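How to Test Whether a Machine Can Make a Bed Yet

Posted 27 February 2023

Every few months someone asks if a machine can make a bed yet. The short answer is that it can do parts of the job, slowly, in a room that suits it. To get a useful answer for a particular machine, you have to break the chore into steps and score each one. This page explains how we do that at Gavdale. You can use the same steps for an arm on a cart, a mobile base with an arm, or a gripper held by a person who is recording the motion for later training.

Before you start

Pick one bed and stay with it for the whole test. A fitted sheet on a mattress is enough. Leave pillows and covers for later, since each one is a separate job with its own problems.

Write down what counts as done. Ours reads: all corners of the sheet are under the mattress, the top has no fold you can pinch between two fingers, and nothing is lying on the sheet. If you skip this step, two people will score the same bed differently and you will argue about it afterward.

Step 1: Clear the top

Making a bed starts with moving whatever is on it. Many published tests leave this out and begin with a bare mattress. At home, things get put down on beds, and a box against the wall is a very common case.

Score light items and bulky items on separate lines. A two-finger gripper will often manage a bag or a scrap of paper, given time. A carton wider than the fingers can open has to be pushed, tipped or picked up by a flap, and a push drags the sheet along with it. Mark down where the sheet ended up after the push.

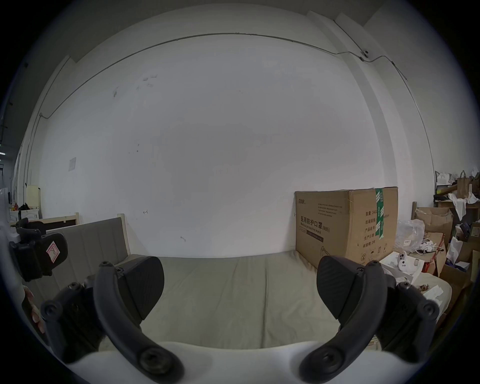

Paraschiva Pascu wrote in to say that clearing should not be scored as part of bed making at all. Her view is that a hotel bed is clear before the sheets are touched, so a machine built for hotels would look worse in our test than it is. That is a fair point for hotel work. If that is your use, score Step 1 by itself and leave it out of the total. For homes we keep it in.

Step 2: Smooth the sheet

Long, soft creases are the easy kind. Have the machine take hold near the foot of the bed, pull, let go, and do it again farther along. Check the pads first. A textured pad holds cloth better than a smooth one, but it can also snag a loose thread.

Set a limit of 12 pulls. Past that, our machines were mostly moving the same crease back and forth.

Step 3: Tuck the corners

This is where most runs end. A corner needs one hand to lift the mattress and another to work the cloth under it. With a single arm you have 2 choices: wedge the mattress up with a block, or tuck without lifting and accept a loose corner. Note which one you used. A run with a block is a run with help, and should be marked that way.

Corners beside a wall or a headboard get their own line on the sheet. The arm has less room to turn there, and the camera often loses sight of the cloth behind the fingers.

Step 4: Record the help

Count every time a person steps in, including to restart the software or nudge the base. We log these in Rekier, but a paper form works as well. A run with 2 or more touches goes down as assisted.

How many runs

We did 400 between July and the end of the year. You can learn a lot from far fewer if you change only one thing at a time. Start with the clear bed, then add one item, then move the item to the wall side.

Reading the score

Smoothing is close to usable. Clearing depends on what is there. Corners still need a person. Maricica Bratu keeps our score sheet up to date, and the blank copy may be reused freely as long as you leave the column for assisted runs in place.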